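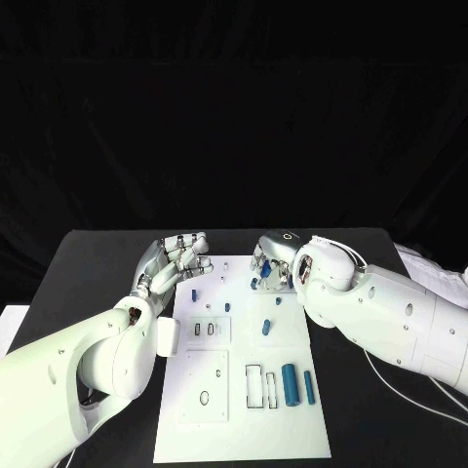 Malachy Kavanagh wants to know why an accordion lending library needed a dehumidifier before it needed a second teacher, and whether Grulari was told.

Grulari was told, on page 2 of the application, under "Other equipment." But it's a fair question and he asked it in front of people, so this report starts there.

Fluvthorpe Accordion Library
Progress report to the Grulari Fund
16 June 2026

The dehumidifier

An accordion is mostly wood, leather, cardboard and beeswax, held together with small nails and optimism. Our storage room is in a basement near a river. Over the winter the reed valves on several instruments began to curl, and a curled valve makes a sound that one borrower described as a goose being told bad news. The dehumidifier cost less than the repairs to a single bass section. It has to be emptied every day, including holidays, and we did not put anything in the budget for the person who does that. In the next application we will.

Instruments

We told you we would have 50 accordions ready to lend by the end of spring. We own that many. The number in playing condition is lower and moves around depending on the weather and on what has been returned. The trouble is that people are extremely generous with accordions. We put one small notice in the Fluvthorpe paper asking for donations and have been receiving them ever since, usually from someone's late uncle by way of a garage. Most come in the original case, and most of the original cases smell the way you would expect. We now ask donors to open the case outdoors before they call us.

Two instruments turned out to be concertinas. One is a very nice concertina. They have been given their own shelf and we would like your permission to lend them, although the grant agreement says "accordions" in every paragraph where it says anything.

Repairs

All repair work goes to Kwok, who remain patient with us. The agreement was for a batch every month, turned around within the month. That held until April, when Kwok opened up a large piano accordion from our donation pile and found that somebody had fixed the reeds in place with what seems to have been bathroom caulk. Every reed had to come out. The rest of that month's batch waited behind it, and so did the batch after that. They offered to stop and we asked them to carry on, and looking at the invoice I can see an argument for having said the other thing.

We have since agreed on a simple rule. If an instrument will cost more than $300 to bring back, it goes in the parts cupboard unless there is a good reason to save it. "It's pretty" was tested as a good reason at the first opportunity and is no longer accepted.

Fumirel, the leather conditioner we bought in bulk for the straps, works well and we overbought it. We have enough to condition the straps of this library for the rest of its natural life. If another Grulari project has saddles, please put us in touch.

Lending

Loans run for three months and can be renewed once. The deposit is $50, returned when the accordion is. We worried the deposit would keep people away, and we did ask at the front desk whether it had. What keeps people away is the weight. A full-size instrument is a serious thing to carry home on a bus, and several borrowers who came in wanting the biggest one in the room left with something a good deal smaller. We have moved the small ones nearer the door.

The original plan had us lending mainly to schoolchildren. So far the typical borrower is a retired person who was made to play as a child, resented it, and has started to wonder. We are pleased to have them. They bring things back on time and they already know where the air button is. We haven't given up on the children, and the middle school has agreed to let us visit in the fall, at a time of day chosen so that it won't disturb the testing schedule, the band, or anyone else within earshot.

Overdue loans are few. One accordion is in another state with its borrower's daughter, who says she is getting a lot out of it. We have written to her, warmly, and then less warmly.

Lessons

The beginner class meets on Thursday evenings and filled up in its first week. The waiting list is what Mr. Kavanagh had in mind, and on this he's right: one teacher is too few. The intermediate class exists on paper. To have intermediates you need beginners who have been at it for a while, and the calendar has been unhelpful about that.

The complaint from upstairs has been settled. Class now ends at eight, and "Lady of Spain" is limited to once per session.

Money

Spending is close to plan on storage, shelving and insurance. It is over plan on repairs, for the reason given above, and under plan on teaching, where the money set aside for the second teacher is still sitting in the account. We had a good candidate who took a job on a cruise ship. The post is being advertised again with the pay raised a little, and we would rather keep the money where it is than move it across to cover the caulk.

We also spent $100 on a sign. The sign says LIBRARY, and people come in to ask if we have the new thrillers. A second line reading ACCORDIONS will be added by the same painter, who is charging us by the letter.

What we are asking for

First, approval to lend the concertinas.

Second, an extension of the date for reaching the full lending stock, to the end of the year. Kwok think that is realistic provided nobody else's uncle owned a caulk gun.

Third, a decision on whether the daily emptying of the dehumidifier can be charged to the storage line. The person doing it at present is the person writing this report, and I have been trying to keep that out of the wording.

Receipts and the current instrument list are attached. The instrument marked "unknown, green" is still unknown.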